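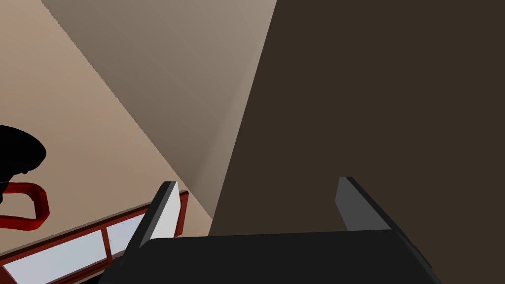 When a duke marries, does his wife automatically become a duchess?
Harb88

She takes the title as soon as they are married. There is no separate ceremony. If they divorce she can usually keep using it as a style, with her first name put in front, until she marries again.
Oda Blomqvist

My aunt said the same. I asked after watching a drama where the bride had to wait for a letter from the king before anyone would curtsy to her. It bugged me for all 4 episodes.
Harb88

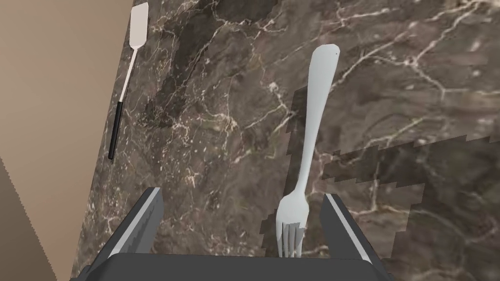 White-headed spatula on a dark brown marble countertop.

TV makes up a lot. A king can give a prince a dukedom on the wedding morning, so the couple start out with a new title, and that may be what the writers had in mind. It doesn't work in the other direction. A man who marries a duchess in her own right gets no title from it.
Tarnex

Not sure about other countries but I think in some of them it depends on whether the family approved the wedding.
grarnitz_2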